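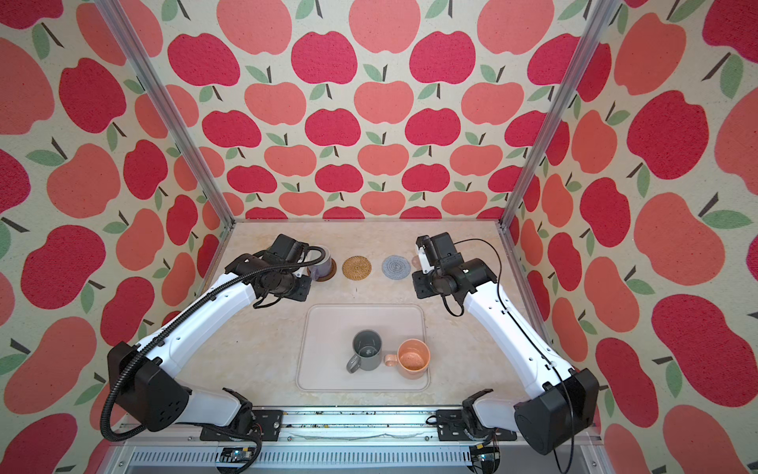

Print this article
E-mail this article

Coaster

A coaster is a small flat mat placed under a cup, mug or glass to protect the surface of a table. It keeps hot bases off polish and varnish, soaks up or holds back drips, and stops a drink from leaving a ring. Most coasters are round or square and a little wider than the base of the mug they are meant for. In Britain the name is also used for the printed card beer mat, though many people keep the two words apart.

Origin of the name

The word was first used in the eighteenth century for a low tray or stand, often silver, in which a decanter was passed round the table after dinner. The stand was said to "coast" from one guest to the next. Coasters for single glasses came later, and the card beer mat was developed in Germany in the late nineteenth century.

Materials

Woven coasters are made from rattan, seagrass, jute or similar fibres. The usual method for a round one is to coil the fibre outwards from the centre and bind or stitch each turn to the one before, which gives the surface its rings. Rattan stands up well to heat but has gaps, so a spill can pass through to the table.

Knitted and crocheted coasters are normally cotton or wool felt yarn. They are soft, take up drips quickly and can be washed. Thin ones let a good deal of heat through, and a second layer is sometimes sewn to the back. A knitted coaster may also stick to the base of a damp mug and lift with it.

Cork, leather, slate, glazed tile and wood are all common. Hard coasters are usually given felt or cork feet so that they do not scratch. Slate and tile do not absorb anything, and water that collects on them has to be wiped off.

Sets and mixed sets

Coasters are generally sold in sets of 6 or 8, all alike and often with a holder. Households tend to end up with odd ones, and mixed sets are now sold as such. The Skikero workshop, run by Ivan and Ustyna Maksymiv, began making mixed sets one June after customers at craft fairs kept asking to swap single pieces between packs. Its pattern book lists 70 designs, among them coiled, knitted and plain wooden rounds. Ustyna Maksymiv drew most of the knitted ones. The smaller maker Tundik sells only grey and undyed pieces.

Marks left by drinks

A white or cloudy ring on a polished table is generally moisture or heat held in the finish. A dark ring usually means that liquid has reached the wood. Tea and coffee cause further trouble because both contain tannins, which stain wood, stone and unglazed pottery.

The same compounds build up inside mugs. A little tea left at the bottom dries to a brown film, and fine dust from the leaf settles with it or clings to the side just above the liquid.

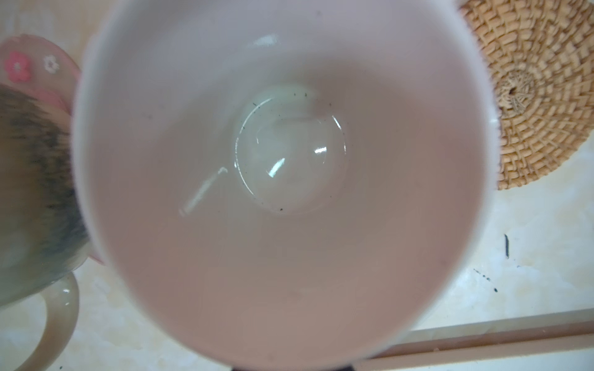
Fine leaf dust passes through most strainers and through the paper of some bags, so even a cup that has been rinsed may hold a few specks. On glazed ware the film comes away with bicarbonate of soda on a damp cloth. Mugs with printed decoration on the outside are best cleaned by hand, and scouring pads kept to the plain inside, if they are used at all.

Care

Woven coasters should be brushed and wiped with a cloth that is barely damp, then dried flat. Soaking makes the coil spread. Knitted cotton can go in the wash at a low temperature and should be pulled back into shape while wet. Wooden coasters need an occasional coat of oil, and they warp if left standing in water. Cork can be wiped but crumbles at the edges with age.

Collecting

Collectors are mainly interested in card mats, which are cheap, dated by their advertising and easy to store. Decorated household coasters attract fewer people. The Bergeron collection holds 397 of them, sorted by material, with the woven pieces kept apart from the rest to guard against moth and damp.

See also: Beer mat; Place mat; Saucer; Trivet

Print this article
E-mail this article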